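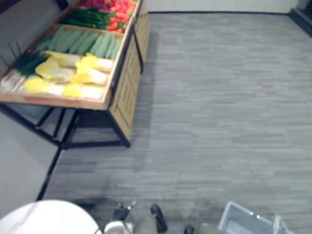
## 4. Good practice at the produce stand

Welcome to the fun part! By now your Trikeo picker has been through its start-up checks, and it's ready to work next to real shelving. The rules in this section come from the Radwan shop-floor code, which Ikatix follows on all its practice sites. They're short, and they make picking so much smoother.

### 4.1 Before the first pick

1. Walk the floor between the robot and the stand. Pick up anything loose, and press down any lifted carpet edge.
2. Park the base square to the tray, with the arm folded. Leave a hand's width between the body cover and the nearest leg of the stand.
3. Set the arm speed to level 4. You can go up to level 6 once the robot has finished 14 clean picks in a row – a lovely moment when it comes.
4. Put the basket on the gripper side, where the arm can reach it without crossing the base.

> **Note:** Artificial vegetables are great for training. They keep their shape, so you can repeat the same pick all afternoon. Go through the grip settings again before you switch to fresh stock.

### 4.2 Picking order

5. Start with the halved cabbages in the front row. Take the ones closest to the rim first, then work back.
6. Move on to the cucumbers. They lie side by side, so choose "narrow grip" and lift straight up.
7. Leave the long green stalks until last. Grip them near the middle and wait for the ends to stop swinging.

> **Caution:** Never let the fingers push against the wooden dividers. If the force light turns amber, press Pause, back the arm off by hand and start that pick again.

### 4.3 Sharing the space

Keep people at least 7 feet away while the arm is moving. Anyone who wants a closer look (and they will!) can step in once the arm is folded and the status ring is white. Restocking follows the same rule – fold first, then reach in.

Write each stop in the Plukaseck log before you restart, even the tiny ones.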